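Work and Automation, Unit 5 handout
When a packing job becomes a cell job
Instructor: Gayan Cassim

Read this before the session and bring it with you. The reading for the unit is the Herath chapter on task change, pages marked in the course folder. We will use the Skavwood kit room as our case because most of you visited it in August and have seen the manual benches.

1. The job as it was

Skavwood assembles tool kits and small-parts trays for service crews. Until the change, every kit was filled and checked by hand. A worker stood at a bench, opened the case, set each tool in its slot, looked it over, and closed it. The job description called this "packing," but the people doing it would tell you that much of the day went into handling returns. A case comes back from a crew with tools missing, tools in the wrong slot, or tools loose in the bag, and someone has to put it right.

Returns are the part of the work Skavwood chose to automate first. New kits were already quick. Returns were slow and uneven, and they caused most of the wrist complaints in the safety log.

2. The cell

The new bench has two arms mounted on a front rail, both working on the same open case. Small tools and the case sit on the same surface, with a compartment tray at the back. 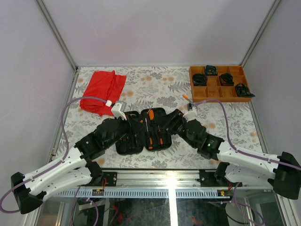 The control software is called Jinen. Workers do not program it in the usual sense. They choose a kit type, set out the case, and start the run. When Jinen cannot settle where a tool goes, it stops and asks. In the first month it stopped often. Skavwood counted some 115 stops in its busiest week, and each one needed a person to walk over, look, and decide.

Note the phrase "look and decide." In the manual job those two steps were so quick that they did not appear in any task list. In the cell job they are most of what is left for the person to do. Keep this in mind when you read Herath on hidden tasks.

3. Who does what now

Under the manual setup there was one grade, kit packer. Under the new setup there are 2 grades.

Cell attendant. Sets out the cases, starts runs, answers stops, does the final check. Paid the same as the old packer grade.

Cell lead. Does the above, plus changes kit types, logs faults, and talks to the supplier, Iltura. Paid a step higher. Training is 3 weeks, part of it on the floor.

No one was let go at the time of the change. Two people who left later were not replaced. Whether that counts as job loss is a question the class has argued over before, and we will come back to it. Write down your own position before the session so you can see whether it moves.

4. What the workers reported

The interviews are in the folder. The main points:

Wrist and thumb pain went down. Complaints about standing still and about eye strain went up.

Pace is harder to control. A packer could speed up before a break and slow down after. An attendant waits on the run, then has to respond when the stop light comes on. Several people called this "being on call at your own bench."

Older packers knew the kits by feel and could tell a worn driver from a good one while placing it. The final check is now done by eye on a full case. Some wear is missed. Skavwood has added a pull test on every tenth case, which brings back a bit of the handling.

Talk between benches dropped. The benches used to face each other. Now they face the cells.
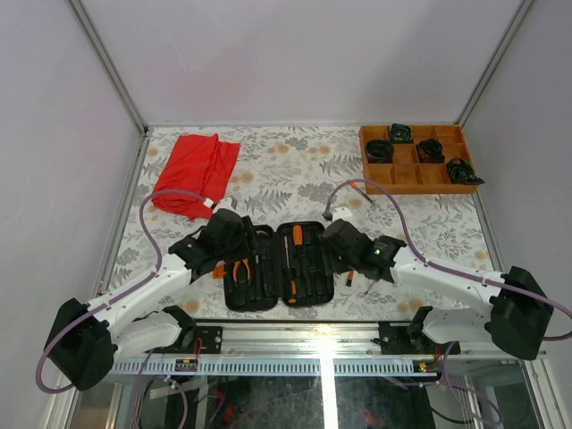
One attendant pointed out that the hardest returns are still the messy ones, where a small part has ended up outside the case. On the old bench she picked it up without thinking. Now there is a rule about when she may reach in, and the run has to be paused first. She agreed with the rule. She also said it made her feel slower than she was.

5. Cost and volume

Management's target was 3000 returned kits a month across the room. The old room met that only with overtime. The figures in the folder leave out the time spent answering stops, so do not use them for a before-and-after comparison until you have added it back in. The method is on the second sheet.

6. For the session

Make a task list for the old packer job and one for the attendant job. Use verbs. Include looking, waiting, and deciding.

Mark which tasks moved to the arms, which stayed, and which are new.

Pick one new task and write a short paragraph on how it should be trained and paid. Half a page is enough.

Groups are the same as in Unit 4. Hand in one sheet per group at the end, with all names on it.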